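Employee Motivation at Ketby - Short Report
February 9, 2018

Intro
For this report we looked at how Ketby keeps its warehouse staff motivated. Ketby has 1400 employees after it bought Balteck in January. Pay is the same at both, morale is not. Main theory used is Herzberg, with a little Maslow.

Findings
Hygiene factors mostly fine. Breaks ok, pay ok. Biggest complaint was shift changes posted too late - same answer from both sites. Old Balteck people also felt thier supervisors stopped asking them for ideas.

Recognition is weak. There is a bonus of 4 percent but most workers didnt know how to get it. 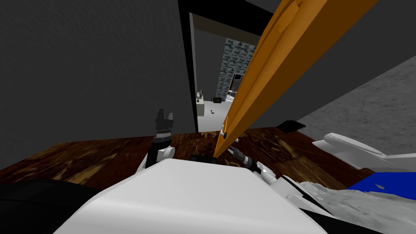 Recommendations
Post shifts 8 days ahead. Explain the bonus in plain words at team meetings. Let supervisors give small rewards on there own, no sign off from head office. Do the survey again after the summer.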